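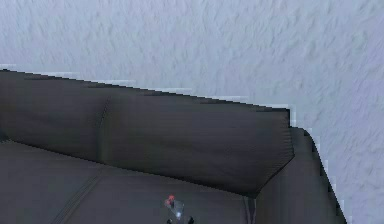 Kvam publishes the care schedule for its sofa-tidying cell, and asks buyers to read it before they sign

Kvam has today put the full set-up and care schedule for its Grirkitz cell on its website, where anyone can read it without giving an email address. The Grirkitz is a single arm on a fixed stand, built to pick small items off upholstered seating in waiting rooms and furniture showrooms. It has been on sale since March.

The company is releasing the schedule now after a run of questions from buyers who had been told, in some cases by Kvam's own sales material, that the cell "looks after itself". That wording has been withdrawn.

"It doesn't look after itself, and I don't know of a machine that does," said Gaurav Awasthi, head of field service at Kvam. "If you skip the checks it will carry on moving quite happily and miss what it's reaching for. People see it moving and think it's fine."

The schedule covers 3 jobs: setting the height of the seat, cleaning and checking the fingers, and running the practice picks in simulation before the arm is allowed near real furniture.

Seat height is the one most often done badly. A cushion sinks when someone has been sitting on it and comes back slowly, so a measurement taken first thing in the morning may be wrong by lunch. Kvam used to advise measuring once, on the day of installation. The new schedule asks for a reading at the middle of each seat cushion and another close to the armrest, repeated whenever a cushion is turned, swapped or cleaned. The arm must be parked and switched off at the wall while this is done. Pressing the stop button alone does not count.

The fingers should be wiped with a dry cloth at the end of each working day. Fabric fluff gathers on the inner faces and makes small, smooth items slip. Finger pads are to be changed after 3000 picks, a figure Kvam describes as a cautious starting point. It comes from the company's own bench and has not been tested by anyone outside it. Sites with rough or heavily textured fabric should expect to change them sooner, and Kvam is not yet able to say how much sooner.

The simulated practice picks are run in Mevemance, the software supplied with the cell. The operator chooses a sofa shape and colour close to the real one, places a small object on a seat cushion and lets the arm try for it. Clear objects on dark fabric are included on purpose, as they gave the most trouble in service visits.

Kvam is making no large claims for this step. A simulated cushion does not sag the way a used one does, and the edges of objects on screen can be coarse. A good result in Mevemance shows that the height and reach settings make sense together. It does not show that the arm will pick up a glass vial in a busy reception, and a site that passes the simulated picks still has to pass the same picks on its own furniture, with a person standing by.

Rekha Chaudhary runs the equipment desk at Betach, a furniture hire firm that has 2 of the cells in its showroom. Betach commented on a draft of the schedule and was not paid to do so.

"We were sold a time-saver and for the first few weeks it was a time-waster," she said. "Most of that was seat height. Once we did it every Tuesday and wrote it down, the misses dropped off. I'd still like to see a year of it before I tell anyone else to buy one."

Asked whether Betach would be ordering more, Ms Chaudhary said no decision had been made.

The schedule also lists faults that an owner should not try to mend. These are a grinding noise from the wrist, any play in the base bolts after tightening, and an arm that drifts when it has been told to hold still. In each case the cell should be switched off and a service visit booked. Kvam will not charge for the visit if the cell is in its first year, whether or not a fault is found. Owners who bought under the earlier advice can ask for a set of finger pads and a height gauge at no cost.

Kvam has not set a date for the next version of the schedule. Changes will be marked on the page, with the old wording left in place beside them.

Notes to editors

Kvam makes and services small handling cells for indoor use. The Grirkitz is sold with Mevemance included.

Gaurav Awasthi is available for interview. Requests to see a cell being serviced are welcome and should go through the Kvam press desk.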